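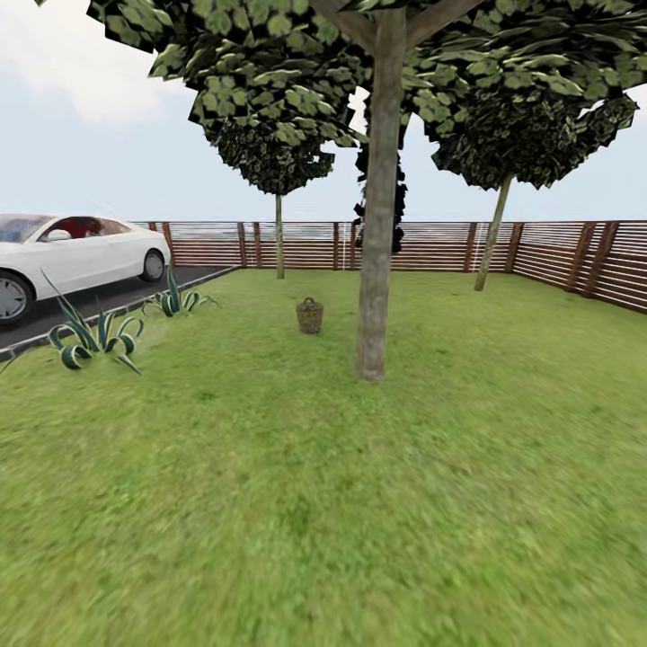
Womau Yard: simulated backyard scenes for basket finding

Hi, and thanks for stopping by! I put this set together while working on a pretty narrow question: if you tell a mobile robot "go to the basket" in a yard it has never been in, how much does it help to train on rendered yards first? The answer so far is "quite a bit, with some annoying exceptions," and this file covers what's in the download, how I made it, and where it falls down.

Last updated August 25, 2025.

What you get

There are 293 yard layouts. Each one comes with a color render, a depth map, a label map and a short text instruction. The yard shown at the top has the instruction "go to the basket on the grass near the big tree." I like it as a test yard because the basket is small next to everything else, it's brown on green with a gray-brown trunk close by, and the fence behind is reddish-brown too. A detector that has only learned "brown thing" has a bad day there.

The label map uses these classes: grass, driveway, curb, fence, tree, plant, vehicle, basket, sky. Agaves go under plant, and I kept them apart from trees on purpose (long striped leaves can poke out over a curb, and a planner should care about that). The fence is one class, posts and rails included. I started out with separate labels for posts and gave up in February when I saw how little it changed.

How the yards are made

Everything is built with Govumley, my little layout script. It picks a ground plan, lays down the lawn and driveway, puts a fence on it, then drops in trees, plants, maybe a car, and finally the basket. The basket goes last so it can be checked against everything else: it has to be on the lawn, and it has to be at least partly in view from the start pose. Lighting is flat and even by default. There's a setting for hard sun in the config if you want shadows, but none of the released renders use it.

The leaves are chunky, I know! Low-poly canopies render fast, and I wanted to be able to rebuild the whole set overnight on one desktop. Grass close to the viewpoint also goes soft and streaky because of how the ground texture gets stretched. I tried a sharper one and the model learned to love the tile seams, so back it went.

The method in short

The policy gets the color render and the instruction, and predicts a heading and a "stop now" score. Training goes in two steps. First it learns to point at the basket from single renders. Then it drives in the simulator, and whenever it drifts off, the planner (which knows the true layout) supplies the right heading and that goes back into training. Nothing fancy. I call the combined recipe Ghauri in the code, so if you see ghauri_step1 and ghauri_step2 in the config folder, that's all it is.

Results

On held-out simulated yards, the two-step recipe reached the basket in 80 percent of runs. With step one only it was 70 percent. A run counts if the robot stops close enough to touch the basket without having hit anything on the way.

Then I took it outside, to a friend's yard in Bremen, for some 80 short drives with a real wicker basket. I'm not putting a success rate here because I moved the start line partway through and the runs don't compare cleanly. What I can say is that heading prediction carried over nicely, and stopping didn't. It stopped too early a lot, mostly when the basket was right beside a trunk.

Known problems

Fences are always horizontal slats in this release. Don't expect much on chain link or hedges.

Yards with a car near the edge of the view sometimes get a wobbly heading for the first few steps. My guess is that large pale shapes at the side pull on the attention maps, but I haven't nailed it down.

Depth behind leaf gaps is noisy. Mask it out if you train on depth.

No people or animals anywhere in the set, so please don't use it to judge whether a robot is safe around either.

Using it

Unpack the archive, point data_root at the folder, and run the step one config. If your loader complains about missing label files, check that you grabbed both parts of the download (I've done this to myself twice). You're free to use and change everything, and a link back would make me happy. If you build new yards with Govumley, send me the layout files and I'll add them to the next release.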